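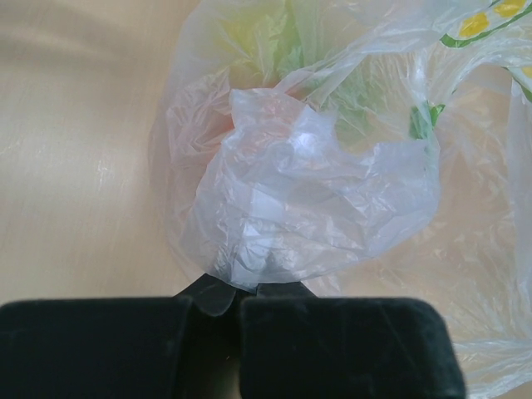

A thin plastic bag, bunched up in the usual way.

Tindbridge residents asked to part with their bags of bags

TINDBRIDGE – The town will collect crumpled plastic bags at the Çetinkaya hardware store through May, giving households a chance to confront whatever is under the sink.

The drop-off bin opened Thursday, December 18, 2025, and took in 391 bags on its first day. Of those, 126 came from a single kitchen drawer belonging to Gervásio Seixas, who said he had been meaning to use them.

"They're perfectly good bags," Seixas said, handing over the last of them with some reluctance. He kept 10 for the car.

Clean, dry bags of the thin, see-through sort are welcome, along with bread bags and produce bags. Anything with food stuck to it will be sent home with its owner. So will receipts, which are already a problem. Eylül Tuncer, who runs the sorting table on opening days, pulled 17 of them out before lunch, plus one library card and a lemon.

Tuncer would also like a word about knots. Many residents tie their bags into tight little bundles before bringing them in – a space-saving habit she admires in principle and has to undo by hand. A loose scrunch is fine. Bags folded into triangles are accepted, she said, though they make the rest of the bin look bad.

Store owner Yavuz Kahraman agreed to host the bin next to the paint counter after his own supply closet would no longer close. He has since found that some customers drop off their old bags, buy a box of screws and ask for a new bag to carry it in.

"I give them one," Kahraman said. "I've got plenty."

The bin can be reached during store hours, and full bins go out on Friday mornings. Residents with more than a trunkload are asked to call the store first.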